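3.2 Surface state and working area

The garments were handled on a single table throughout the study. The tabletop was covered with a pale cloth, drawn over the edges, so that the fabric under test was never in direct contact with the bare surface. Earlier work on household folding (Sârbu, 1988) treated the table as a neutral support and did not report what covered it. We consider this an omission. A cloth-covered surface resists sliding, and a panel that has been laid flat on it tends to keep its position when a neighboring part of the garment is moved. The same property makes small corrections harder, as a wrinkle cannot always be pushed out to the edge with one stroke.

For each item we distinguish four surface states. A region is called open if the fabric lies in one layer or in aligned layers with no crease that would survive a light pass of the hand. It is called creased if shallow folds cross it but the outline of the region can still be followed. It is called gathered if the fabric is bunched on itself and its outline cannot be followed from above. It is called hanging if it has moved toward or past the edge of the table. A garment rarely shows one state only. The usual case at the start of a fold is a mixture, and the order in which the regions are cleared has a direct effect on the number of strokes required.

Figure 4 gives a typical mixed case in blue fabric. The broad panel on the left would be coded open. The diagonal folds across the middle are soft and were coded creased, while the bunched section at the top right was coded gathered. The part nearest the front of the table falls into deep folds and was coded separately from the rest.
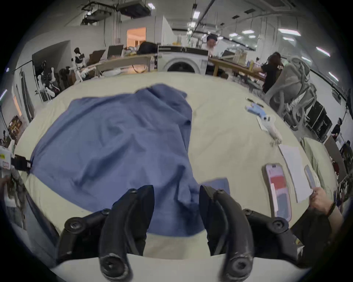
Figure 4. Blue fabric on the covered table, with open, creased and gathered regions. Unrelated small items lie along the right side.

Coding was carried out from still views, one per item, by two coders working independently. The full set contains 3821 coded regions. Where the coders disagreed, the region was assigned the less orderly of the two states. This rule was adopted after the pilot in November, when most disagreements concerned the boundary between open and creased. Domnica Dobre revised the written definitions at that point, and the pilot codes were discarded.

3.3 Shared surfaces

In laboratory studies of folding the table is normally cleared beforehand. Homes are different. The tables in the Aldale interviews served for laundry, correspondence and meals, often within the same hour, and respondents described moving objects to one side without putting them away. We therefore left a strip of the table available for small items and recorded the strip as part of the layout. In Figure 4 it holds two slim pen-like items, a long sheet of white paper and a rounded pink-and-lavender case or package, among other things. The strip runs from the far edge toward the near side, and the fabric occupies the left and center.

The strip reduces the usable width of the table. For small garments this has little consequence. For larger ones the fold must either be started off-center, as in the layout shown, or be turned through a right angle so that the long side runs away from the person folding. Participants in the Trillitz group preferred the first solution, even where the second would have given them more room. Their stated reason was that turning a garment after it had been partly smoothed undid the smoothing.

A related question is whether the items in the strip are disturbed. We recorded a disturbance whenever an item had changed position between the first and last view of a trial. Of 300 trials with an occupied strip, 13 showed a disturbance. Paper accounted for most of these, presumably on account of its low weight — a passing sleeve is enough to shift it. The result agrees with the observation of Favorberg that people fold around an obstacle once it has been accepted as part of the table.

Trials in which an item from the strip ended up under the garment were excluded from the timing analysis in Section 4 but retained in the region counts.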